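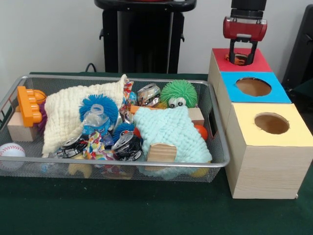
Dernière mise à jour : 23 sept. 2023

4.2 Tri d'objets en vrac

La tâche consiste à prélever un objet dans un panier encombré et à le déposer dans l'une de trois boîtes percées (figure 3). Le protocole Storkik prévoit 200 essais par catégorie. Les textiles froissés, qui masquent leurs voisins, demeurent la principale source d'échec.
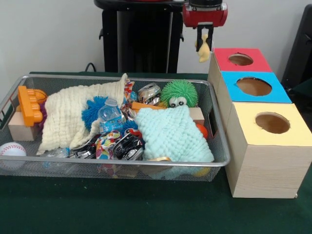

Figure 3. Pince tenant un canard jaune, près des boîtes.

Le rangement domestique autonome reste donc hors de portée sans supervision.

Articles connexes
Oravec et Wumbei, Saisie de textiles
Samarakoon, Le banc Mandagi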